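Moving the Piano, Part Two

Monday, November 8, 2021

The piano is still in Plandby. I know I said in my last post that it would be in my living room by Halloween. I also said I was going to learn Schubert, so let's all adjust our expectations together.

For anyone joining now: my great-aunt left me an upright piano. She did not leave me a truck. Her house is in Plandby, mine is in Tarville, and between the two there is a river, a bridge with a weight limit and my brother-in-law, who has opinions about straps.

I called three moving companies. The first wanted $700, plus extra for stairs. I have four stairs. I asked if four really counted as stairs and the man said, very gently, that they did. The second quoted me $429 and then stopped answering the phone. The third was a guy in Norville who said he'd do it for $200 and a case of beer, and asked whether the piano "came apart." I thanked him for his time.

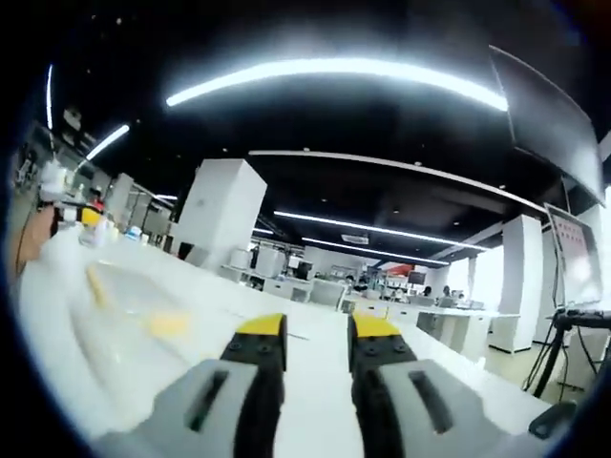 So then I started to wonder if I even wanted it. I took lessons for two years as a kid and got as far as a minuet that I played at one speed, which was the speed of someone walking home with heavy groceries. My teacher used to look out of the window during it. I don't blame her. There was a bird feeder out there.

But I drove over last weekend to measure the thing and made the mistake of sitting down. Two keys stick and the low end sounds like somebody clearing his throat in church. I played what I could remember of the minuet, and then I played it again, and when I looked up it was dark and I'd missed dinner.

The tuner, Edin Živković, has seen it. He spent almost an hour with his head inside and came out with a pencil, a hairpin and a raffle ticket. He charges $330 for what he calls a first pass, which made me want to ask about the second pass, and then made me not want to. He did say it was a decent instrument, in the tone you'd use about a dog that bites.

I've called the $700 people back. They can do it in February. My brother-in-law says that gives us plenty of time to talk about straps.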